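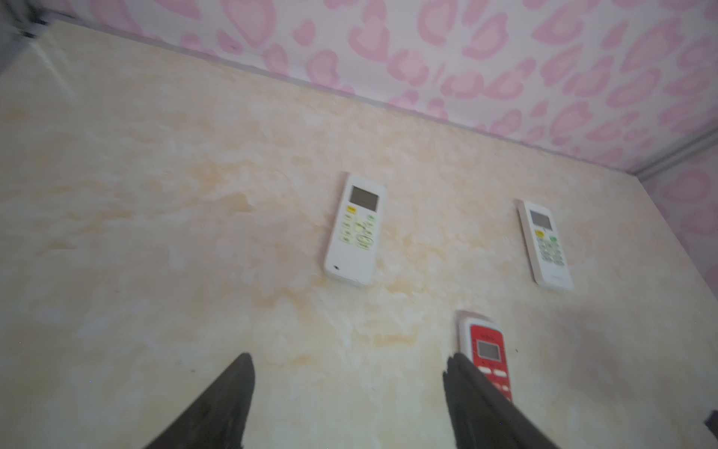 Wrist cam view. Three remotes on the table, right finger over the red one.

**1/** August 8, 2018. Vundel says its picking software "fails safe." I've been reading the fault log from our Astby cell, and I'd like to know who it's safe for.

**2/** The job is dull. Pick up a remote, put it in a tray, go again. We set it for 700 picks. It faulted on pick 61.

**3/** The fault: the fingers closed on a remote, the force reading climbed past the limit, and the arm kept pushing down. There's supposed to be a stop for that. The log shows the stop was *requested*. The arm got to it when it felt like it.

**4/** Vundel's first answer was "shiny table." Fine, marbled tops can be hard on cameras. But the camera doesn't run the force limit. Why would the pattern on a table delay a stop?

**5/** Second answer: update the firmware. We did. Chaimae Salem ran it again at 100 picks, clean, and the ticket was closed within the hour. 100 picks is a coffee break. The Proltdale site got through 1,235 before theirs did the same thing, back in April.

**6/** So the ticket is open again, because I opened it. Speed is turned down, the guard stays shut, and hands stay out while the arm has power. I don't care what color the light is.

**7/** Mujić makes the gripper and says the fingers are fine. Maybe. They sent a PDF. I asked for the raw force data and I'm still waiting.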